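Accueil Nouvelles Beauté Archives Contact

Ce site utilise des cookies pour mesurer l'audience. Accepter Refuser

Le rouge numéro 693

Hooman Farahani vendait du maquillage à Plodamport depuis si longtemps qu'il reconnaissait une cliente à ses lèvres avant de reconnaître son visage. Ce dimanche de juillet, un homme est entré dans la boutique avec un tube vide.

– Je cherche le même, a-t-il dit. Kohlhase, numéro 693.

Hooman a tourné le tube entre ses doigts. La maison Kohlhase ne fabriquait plus cette teinte. C'était un brun rosé, un peu triste, qui sentait la violette.

– C'est pour offrir ?

– C'est pour ma mère. Elle ne voit presque plus, mais elle connaît l'odeur.

L'homme s'appelait Sheldon Campbell. Il avait déjà écrit à Skusico, qui rachète les anciens stocks, et on lui avait demandé 2000 couronnes pour un tube entamé. Il racontait cela sans colère, en regardant les poudres.

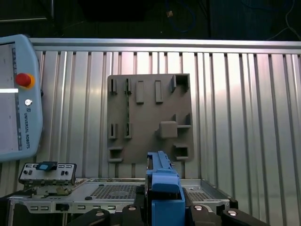
Nouvelles – Lecture courte

Hooman est descendu à la réserve. Dans un tiroir, il gardait les échantillons de Vatska, une petite marque que sa femme aimait. Il a ouvert plusieurs bâtons et les a sentis l'un après l'autre, les yeux fermés. Le cinquième sentait la violette, avec un fond de cire.

– La couleur est différente, a-t-il prévenu en remontant. Plus claire.

Sheldon a approché le bâton de son nez et il est resté un long moment sans parler.

– Combien je vous dois ?

– Revenez me dire si elle le met.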